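17 shares 2 comments

Blood pressure at the clubhouse door

The screening program at Killura began in October with 2 nurses and a folding table. Marisol Cuadros, who coordinates it, set a target of 2,000 readings across the district's football and netball clubs.

Each participant sits for five minutes, feet flat, arm supported at heart height. Two readings are taken and the lower is discarded only if the cuff has slipped.
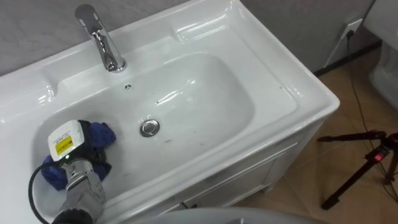
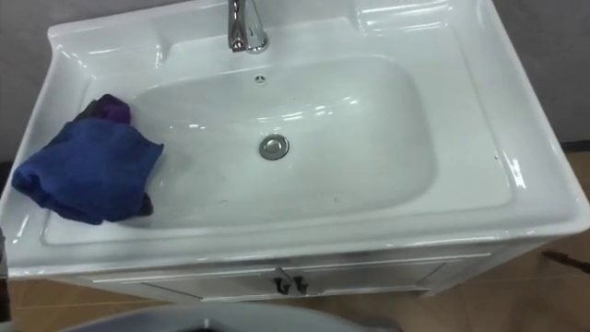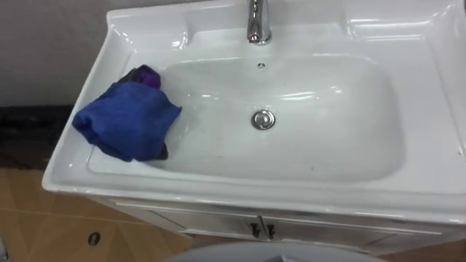
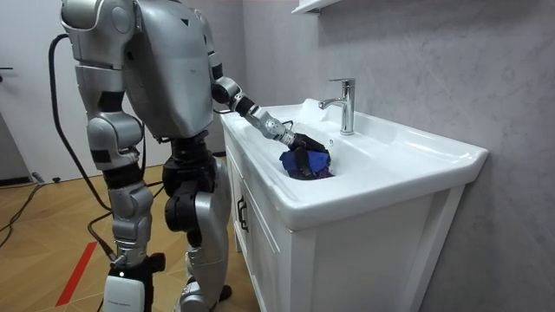 Elevated results are referred to a GP within the fortnight. Jairo Grajales, a Travidon defender, was referred after his second visit and now records his own pressure at home, morning and evening, before training.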